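Start | Berichte | Termine | Archiv | Kontakt

Laborbesuch bei Vellis in Verkport: zwei Greifer im Vergleich

Lesezeit: 3 Minuten

8. März 2021

Der Anwendungsraum von Vellis liegt im Obergeschoss des Altbaus in Verkport. Zugang hatten wir über die Montagehalle, die Führung übernahm Colton Hiebert, der dort die Greiferversuche betreut. Gezeigt wurden zwei Parallelgreifer am selben Arm: der Bergeron mit 119 mm Öffnungsweite und der kürzer bauende Follov mit 40 mm Hub je Finger.

Beide Greifer hängen über denselben Flansch am Arm und werden von derselben Steuerung angesprochen. Der Wechsel dauert mit Werkzeug wenige Minuten, danach muss der Werkzeugmittelpunkt neu eingetragen werden. Beim Follov war der Eintrag vom Januar noch gespeichert, was zunächst zu einem Versatz in Z führte. Hiebert korrigierte den Wert am Bedienpult und ließ die Anfahrt im Handbetrieb wiederholen.

Die Greifkraft wird beim Bergeron über den Motorstrom geschätzt, beim Follov über einen Sensor in der Fingerbasis. Für starre Teile ist der Unterschied gering. Bei dünnen Platten spricht der Follov früher an, braucht aber nach jedem Fingerwechsel einen Nullabgleich. Der Bergeron verträgt dafür mehr Schräglage beim Kontakt. Messprotokolle wurden nicht ausgegeben.

Geprüft wird unter anderem an transparenten Platten. Tiefenkameras liefern dort lückenhafte Werte, deshalb arbeitet Vellis in Kontaktnähe mit einer kleinen Farbkamera am Handgelenk. Der Blickwinkel ist flach und der Greifer verdeckt einen Teil des Bildfelds. Spiegelungen der Deckenbeleuchtung auf hellen, glänzenden Flächen stören die Kantenerkennung zusätzlich. Eine zweite, seitliche Kamera ist geplant. 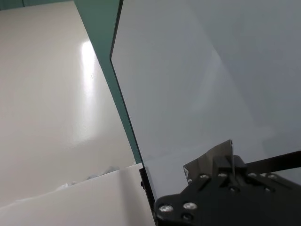
Handgelenkkamera: Greifer am unteren Bereich der transparenten Platte, links Deckenlichtreflex auf glänzender weißer Fläche.

Offen blieb die Frage der Kabelführung. Das Kamerakabel läuft außen am Arm und begrenzt die Drehung der letzten Achse. Eine interne Durchführung gibt es laut Hiebert nur für die größere Armbaureihe. Auch zur Standzeit der Fingerauflagen lagen noch keine Werte vor.

Weitere Berichte
Werkzeugwechsler im Dauerlauf
Handgelenkkameras kalibrieren: Notizen aus der Werkstatt
Bergeron: Nachtrag zur Fingergeometrie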